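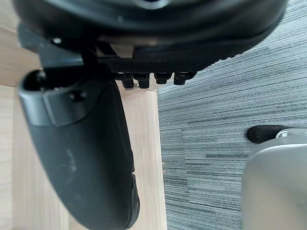
Section 4. Cabinet and Door Chores

4.1 What this section covers

This section explains how to set up the Akov two-arm unit for opening a cabinet and working with the items on its shelves. It was written for office staff at Brermont who will supervise the unit and who have no training in robotics.

Please read first: the unit does not replace a person for this chore. In our March trials a person opened the same door and took out a binder before the unit had finished moving its arm to the door. The unit is useful if you can wait, and if someone stays near the stop button.

4.2 Before you start

1. Choose a cabinet with a hinged door. Sliding doors are not supported in this version.

2. Open and close the door by hand a few times. If the door sticks, repair it first.

3. Move light furniture away from the swing of the door. Small tables and stools are often the problem, as their corners are at a height where the arm passes. 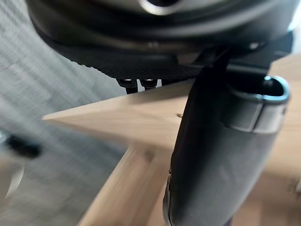 4. Check the finger pads for dust. Wipe them with a dry cloth only.

5. Turn on the unit and wait until the status screen shows READY. The arms will go to the rest position by themselves.

Caution: Do not put your hand between the finger and the gripper body, also when the unit is in rest position.

4.3 Teaching the cabinet position

6. On the tablet, select Chores, then Cabinet, then New.

7. Guide the arm slowly by hand along the front of the cabinet. The wrist camera takes pictures during this step. Stop for a moment at each side of the door.

Note: If you guide the arm too fast, the pictures are blurred and the unit will reject them with error 857. Repeat step 7 at half the speed.

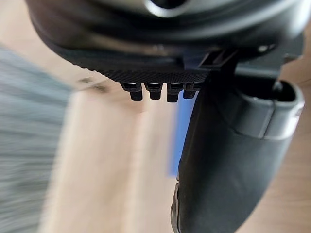
Wrist camera view with strong motion blur.

8. Press Save Position. You can store up to 95 positions.

4.4 Opening the door

9. Select the saved cabinet and press Open. The unit pulls the door by its edge, then puts one finger against the inner face and pushes.

10. Watch the hinges while the door moves. If the door starts to bend, press Stop.

11. When the door is fully open, press Hold. One finger stays on the door so that it does not swing back.

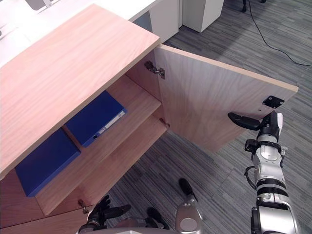
12. Select the item to take. Binders that lie flat are harder than binders that stand, and you should expect several attempts.

13. If the item is far under the cabinet top, take it out yourself. Press Pause before you reach in.

Caution: Pause keeps the arms under power. Do not lean on them.

4.5 What the unit can do and cannot do yet

Doors: good. Of 1,000 door openings recorded with the Treson software, most were completed without help.

Flat binders: fair. The finger often pushes the binder deeper into the shelf.

Locks and keys: not supported.

Putting items back in the correct order: not supported. The unit does not read labels.

For questions about this section, write to Reda Bouazza, technical documentation, Flanagan office. Please give the software version and the error number.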